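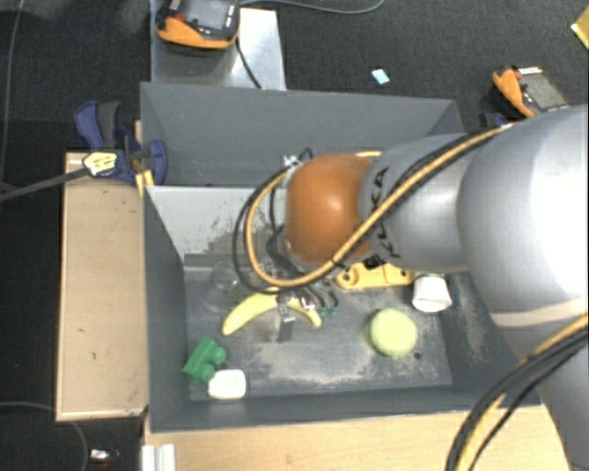 The Bottom of the Bin

Every household has one, and no household admits to having more than one. It lives by the back door, or under the stairs, or in the part of the garage where the car was supposed to go. It began as a bin for something. Gloves, maybe. Now it holds a toy block, a ball, a clear tub, and a piece of fruit.

I have come to think of the catchall bin as the last honest piece of furniture in the American home. The bookshelf is arranged for company. The coffee table is a lie we tell with magazines. The bin gets no such attention, and if you want to know how a family lives you could do worse than tip theirs out on the kitchen floor, assuming they let you.

I tipped out mine in February, at four in the afternoon, which is the hour when people who work from home do things like this. I had been reading the Rarkwood catalog. Rarkwood sells bins. It also sells liners for the bins, risers for the bins, and small slates on loops of twine so that you can write BIN on the bin. There are 32 sizes. I read the whole thing standing up, with the feeling I imagine other people get from cookbooks, and then went and looked at what I had, a scratched tub that came with the house.

The contents did not flatter me. I had believed there were tools in there. There was one tool, a hex key, belonging to a crib we gave away years ago. The rest was building blocks, in the quantities you would expect of people who have bought building blocks on and off for ten years and never once thrown any out. My daughter's first set had 900 pieces. The set that followed it had 2226, and took up the dining table from Halloween until we needed somewhere to put a turkey. Both were sold to us as a castle. Both are now gravel.

A block is the perfect bin object. It is too small to have a place and too sturdy to die. It doesn't go with anything except other blocks, and the other blocks are upstairs, and you are downstairs holding a laundry basket. So in it goes. Tennis balls arrive by the same logic, and so do hair ties, and the round plastic lids of things you no longer drink.

Fruit is harder to explain. I have asked friends about this, and most of them have at some point found a banana where no banana should be. In a tote bag. In a boot. One found hers in the piano bench, and she doesn't like to talk about the timeline. A banana is carried around a house like a telephone, with good intentions and a free hand, and the moment the free hand is needed the banana is put down on whatever is nearest. If the nearest thing is an open bin, the banana is now a possession.

There is an industry that would like to help. Floller, which makes the stacking kind with the drop fronts, will send you a questionnaire about your "zones." I filled it in. I was told that I had an entry zone, a craft zone and a transitional zone, and that the transitional zone was the problem. I could have told them that. The transitional zone is where we live.

The Floller method asks you to sort everything into what stays, what goes and what belongs elsewhere. I have now done this twice and can report that everything belongs elsewhere. That was the original difficulty. The hex key belongs with the tools, the tools belong in the toolbox, and the toolbox is holding up one end of a shelf in the garage.

The Tirnthorpe people take a sterner view. Theirs is the school of the empty surface, and their showroom, which I visited on a wet morning with a coffee I was asked to leave outside, contains a single lidded box on a bench the length of a canoe. I lifted the lid when I thought I was alone. It was lined with felt, and there was nothing in it. I have rarely seen anything so sad. I put the lid back and went to find my coffee.

What I did in the end was wash the tub. It took ten minutes with a hose, and the scuffs stayed where they were. I walked the blocks upstairs in a mixing bowl. I threw out the lids, kept the ball for the dog next door, and hung the hex key on a nail, where it looks like a religious item. Then I put the tub back by the door and told everyone it was for gloves.

It was for gloves until a little after dinner. When I went down to turn off the lights there was a green block in it, and half a granola bar, and a library card I had spent most of the winter looking for. I took the library card. The granola bar I left, on the grounds that somebody might be coming back for it.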